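Vuvato's Jogger Is Back, and It Has Kept the Cuff

Vuvato has put its cuffed jogger back on sale after a winter in which shoppers were told, by Vuvato among others, that the cuff was finished. The new version comes in olive, rust and a shade the label calls Wet Slate, which most of us would call gray. It costs $137, up $22 from the last time it was declared over.

The release went live at 9 a.m. on the Pirihi shopping app, which held back 500 pairs for members who had joined a waiting list. The waiting list had 830 names on it. Anyone who did the subtraction before breakfast had time to make other plans, and a fair number seem to have spent the morning posting pictures of the jeans they wore instead.

Those who did get through report a familiar garment. The waist is still elastic with a drawcord that serves no purpose once tied. The leg is a little wider at the thigh, then narrows below the knee in a hurry, as if it had just remembered an appointment. The pockets are deeper, and the back one now has a zipper, so you can sit on a zipper.

Styling advice has been quick to arrive. The Pirihi lookbook puts the rust pair with a plain white T-shirt, a cropped black blazer and a heeled ankle boot, an outfit suited to someone who is either late for a meeting or early for a flight. A second page swaps the blazer for a longline cardigan and the boot for a loafer. A third adds a belt bag, worn across the chest, where belts are rarely found.

Pirihi says the rest of the sizes will be loaded in February.

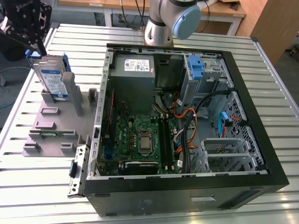
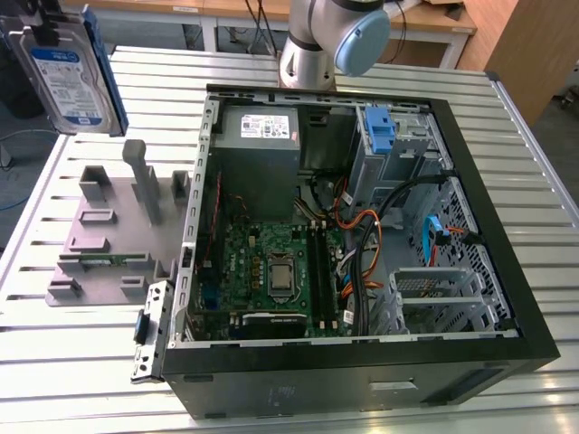 Rival label Flasero, which spent the fall promoting a trouser so wide that it needed its own chair, has answered with a jogger too. Flasero does not use the word. Its product page says "gathered-ankle pant," and the pant in question has an elastic waist, a drawcord and a tapered leg. It comes in black and in oatmeal, and reviewers have already pointed out that the oatmeal pair shows everything, including oatmeal.

Boot sellers look like the happier party in all this. A wide trouser hides a boot, and a cuff that stops above the ankle puts it back on display. Stendedeck, the online shoe store, moved its suede styles to the top of the home page the same morning, with a tan pair and a studded pair in the first row. It also revived a sizing note that advises going up half a size for thick socks and then, two lines later, advises against thick socks.

Returns on the Vuvato pair are free for anyone who leaves the hangtag on. The hangtag is five inches long, made of stiff card and sewn in at the hip, so trying the joggers on at home will be a short affair. Shoppers who cut it off can still exchange for another size, though not for another color, and Wet Slate can't be exchanged for anything.

The label has not said how long the cuff will stay this time. Its spring preview, already up on the same page, shows a straight leg.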